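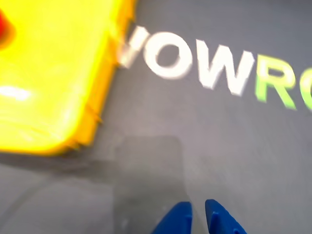
Tassanee Kaewsai objected, in her written response to the first draft of this section, that a budget line for digital work says little about who may decide how it is spent. We accept the point and have separated the two measures.

Figure 1. Large yellow object, close view.

4.2 Budget and decision rights

The survey went to 600 managers at three firms: Brollance, Shirazi and Kenutora. Each firm supplied 200 names from its staff list. Budget was coded from the annual plan. Decision rights were coded from the manager's own answers on a scale from 1 to 5, where 5 means that the manager can start, change or stop a digital project without approval from the head office.

The two measures moved together at Brollance and Shirazi. At Kenutora they did not. Managers there held the largest budgets in the sample, but most scored 1 or 2 on decision rights, and purchases above $1,000 went to a central digital unit for sign-off. Several wrote in the comment field that the unit had its own strategy document, which they had not been asked to read.

We therefore enter budget and decision rights as separate terms in the model reported in Section 4.3. Their interaction is also included. Firm size is left out, as the staff lists did not use the same rule for counting contract workers.

Plans were coded as they stood on 1 February 2020. Later changes, including the transfer of the Kenutora unit to the Brurnwood office, are not reflected in the scores.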